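Omik Kusamdale wagon, 2 owners, clean title, for sale in Mitstead

Selling my Kusamdale wagon. Long roof, stick shift, front drive. Bought it from the first owner, who had the dealer do everything and kept every reciept. I have the whole folder. Goes with the car.

Runs great. Starts first crank. Timing belt and water pump done last September, 618 miles on them since. New front rotors and pads same visit. Clutch is orginal and grabs where it should — no slip on the hill out of town.

Paint is good for its age. Small ding in the left rear door, touched up. Rust: light surface stuff on the rear subframe, nothing soft. Had it on a lift, you can too.

Inside — gray cloth, no rips. Driver bolster a bit worn. Headliner tight. AC cold, heat hot, all windows work. Rear wiper doesn't. Fuse is fine so probably the motor.

Extras, included:
Huaranga roof bars with keys
Four snow tires on steel wheels, nearly 60 percent tread
Rubber mats, front and rear
Factory shop manual, spine taped

Extras, not included: the bike rack. Sorry, sold already. A spare set of alloys is available for 385 if you buy the car, more if you don't.

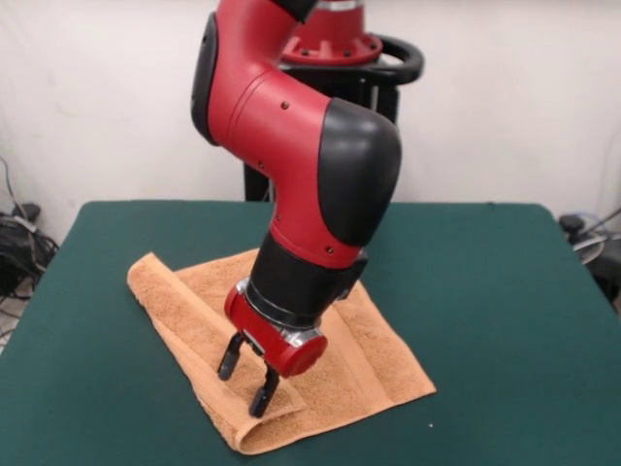
Page 2

Price is in the header of the main listing, a little room for cash in person. No trades. No payment plans. Won't ship but will help load if you send a truck. Test drives with license and proof of insurance, after 4 pm is best. Email first, I don't pick up unknown numbers. If the ad is up the car is still here.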